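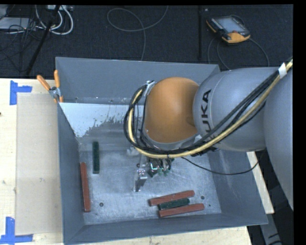

Liya Gebreyes wrote in to say I was being unfair to the Waltdale library for dropping late fines, and that I should wait a full year before complaining. Fair enough, I could wait. But the library didn't wait. It put out a press release in October, two months in, claiming that 1,243 people had "come back to reading."

Come back to reading is a big phrase. What the library counted was cards used at least once after the fines were wiped. A man who walks in to print a tax form with his card is on that list. So is my neighbor, who borrowed a DVD and still has it.

I don't love fines. A dime a day never taught anyone much, and I believe the staff when they say that arguing over 40 cents was the worst part of the job. My trouble is with the sales pitch. The same release mentions, near the bottom, that 242 items are now long overdue, and it gives no figure for the year before. Why leave that out? Either it looks bad or they never checked.

Gebreyes also says that books are meant to be used up. Maybe so, but the wait for the new Savchuk novel is already longer than the loan period, and somebody is sitting on a copy.

Keep the fines off if you like. Then print the overdue numbers every month, next to the happy ones, and let people in town read both.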